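# Getting a small desk back under control

My desk is tiny, and by August every year it's a dumping ground for post, mugs and chargers I don't even recognise.
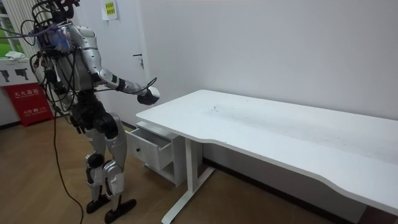
Start with the top. Take everything off and wipe it down with warm water and a drop of washing-up liquid - go easy near the edges, where mine once swelled up. Ink marks usually shift with a bit of bicarb on a damp cloth, left for 5 minutes.

Then put back only what you've used this week! I keep 2 shallow trays, one for bills and one for everything else, and the rest goes in the drawer.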